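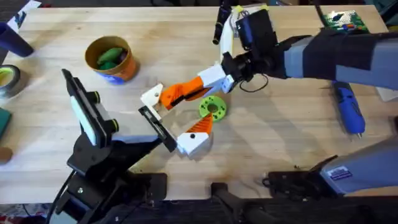 4.2 Grip loss on the ring task

The most exciting failure in our January runs was also the quietest. Out of 500 trials on the Plavard cell, 40 ended with the fingers closing beside the ring while the controller logged a good grasp. We love this one, as it fooled both of our checks! Motor current rose as usual once the compliant pads met each other, and the threshold we took over from Widberg could not tell pad from part.

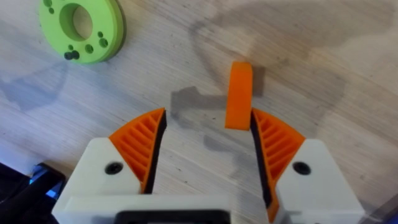 Small blocks never set it off. The ring did, mostly when both arms went for it and the second waited on a "held" flag from the first. In 2 trials the arms touched before the stop came in. 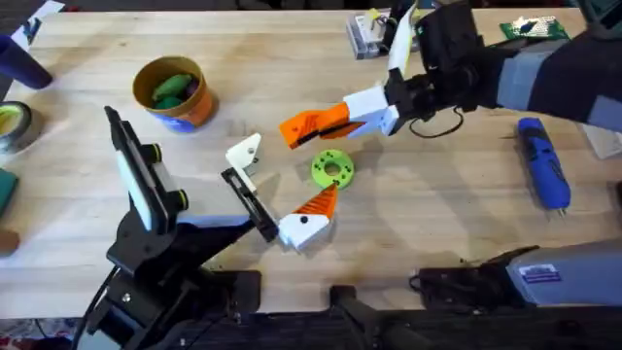

Figure 3. Both arms at the lime-green ring, left gripper open.

We now also compare finger opening with the known part width (Section 4.3).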